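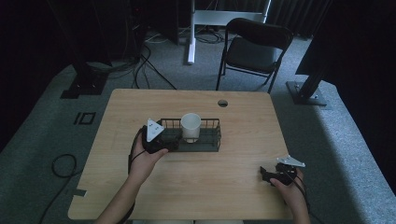 She has refinished tables for a living since leaving the Pernley furniture works, and she talks fast. No coffee for me, no coffee for her. We start with the wood.

"Pale tops show everything," she says. "Cup rings. Pen. People buy blond wood for an office and then they act surprised."

Her rule for a shared table is short. One basket, low sides, wire if you can get it, and cups go in the basket. She tells every customer this. Most of them nod and forget by February.

"I don't care if it's a Londine basket or one from the dollar store. Solid bottom, so drips stay put. Thats the whole system."

And the middle of the table?

"Leave it alone. You want to see the grain. Otherwise why'd you pay for it." 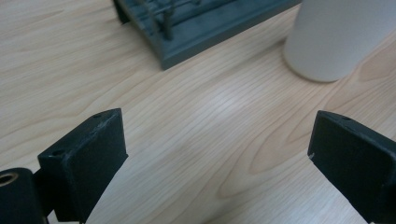 She is hard on polish. Sprays especially. A damp cloth, then a dry one, going with the grain, and she wipes the air in front of her to show me. Tastik, the little wax brand she used for years, went up to 12 dollars a can and she quit it. Hasn't gone back.

Glare is the other complaint she gets. Customers call and say the finish has gone cloudy in one spot. She asks them to walk to the other side of the table. "Half the time it's the light. I've driven out 200 miles for a ceiling lamp."

Her biggest job so far was for Takács, an office outfitter, nearly 408 tops in one summer. Rounded corners on all of them. She liked the corners. Hated the cable holes.

"Dust goes down there, crumbs, paper clips. Take the ring out and clean it, nobody does."

Does tape hurt a tabletop? Long pause, the only one of the afternon. "Depends how long. Pull it slow. Pull it low, flat to the wood."

Then she is back on grain, and how she picks which end of a top faces the door.

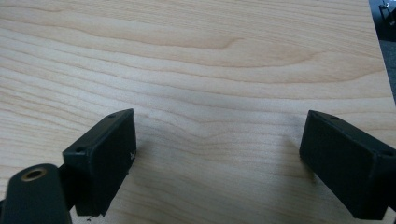
Wavy grain on a pale tabletop.

"Wide curves toward the door," she says. "Always." She has another pickup at four and is already looking for her keys.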